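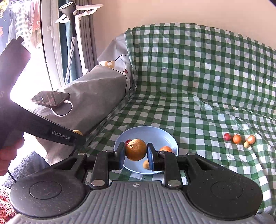 FOR IMMEDIATE RELEASE

Sadlow Home launches the Jamia checked sofa cover, orders open now

SORHOLM, May 6, 2020 - Sadlow Home, the Sorholm soft furnishings maker, today opened orders for Jamia, a new range of loose covers for sofas and armchairs. Green and white check to start. More colors in July.

Jamia is a throw-over cover. No zips, no ties, no elastic corners to fight with. Drape it over the back, push it down where the back meets the seat, let the rest fall. Done. It wrinkles and it bunches, it is meant to. Customers who want a tight tailored fit should look at our Tang fitted range, which stays on sale at the same prices.

The check has dark green squares, lighter green bands and white squares, with a slight shine to the surface. The same pattern runs over the backrest and the seat so there is no front piece and back piece to match up.

Why now: people are at home. They are eating on the sofa, working on the sofa, putting the fruit plate down on the sofa and forgetting about it. Our customer desk has had more questions about washing in the past few weeks then in the whole of last winter. Peach juice, mostly. Coffee. One long email about beets.

So Jamia goes in the washing machine. Cool wash, line dry, no ironing needed. Orange peel and crumbs shake off outdoors. For juice, blot first and do not rub, then wash the same day if you can. Do not bleach, the dark green will suffer.

"We wanted a cover you can put a plate of fruit on and not hover over," said a spokesperson for Sadlow Home. "The check is cheerful, it looks good with oranges and red fruit next to it, and it looks fine creased. Ours has been on the office sofa since winter and we have stopped straightening it."

Sizes and availability

Jamia comes in 2 sizes, armchair and sofa. The sofa size suits most sofas with a tall back. If yours has a very deep seat please measure from the floor at the back, up and over, down to the seat, across and down to the floor at the front, and check it against the size chart before ordering. Returns are accepted unwashed only.

The first run is small, 853 covers in all, cut and sewn at our Sorholm workroom. Sewing is slower than usual as we have spaced out the tables, so please allow extra time for delivery. Orders go out in the order they come in. We can't hold covers by phone.

The range will be carried by 115 independent stores once they are able to reopen. Untill then it is online and by mail order only. Stores that already stock Tang have been sent the order form and a fabric swatch. If the swatch hasn't arrived, email the trade desk and we will put another one in the mail.

Matching cushion covers: not yet. We know. They are planned for July along with the new colors, and a table cloth in the same check if the fabric comes in on time.

About Sadlow Home

Sadlow Home makes loose and fitted covers, throws and cushions for everyday living rooms. The company is based in Sorholm and sells through its own website and independent home stores. Current ranges are Tang and Jamia.

Press contact

Sadlow Home press desk, Sorholm. Swatches of the green check and care labels available on request, please give a mailing address where someone is in to receive them.

ENDS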